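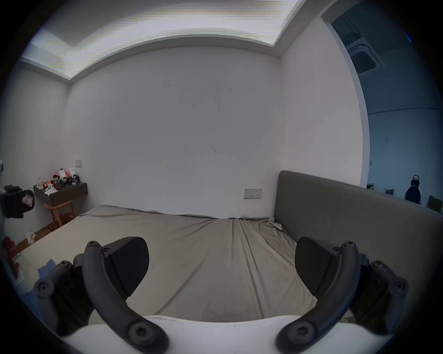 Getting a fitted sheet properly smooth is one of my favourite small jobs, and it takes very little time once you know the order! Start at the headboard end, always. On a bed with one long side against the wall, like this one, the creases love to gather in the far corner by the headboard, so tuck that one first, then go diagonally to the near corner at the foot.

Next, the other two corners. Kneel on the mattress if you have to (I do) and push the elastic right down the wall side with a flat hand.

Now for the fun bit. Sweep your palms from the middle outwards, chasing those long diagonal folds to the edge, and give the hem a good tug underneath. Still rumpled? A light mist of water and 20 minutes with the window open works wonders.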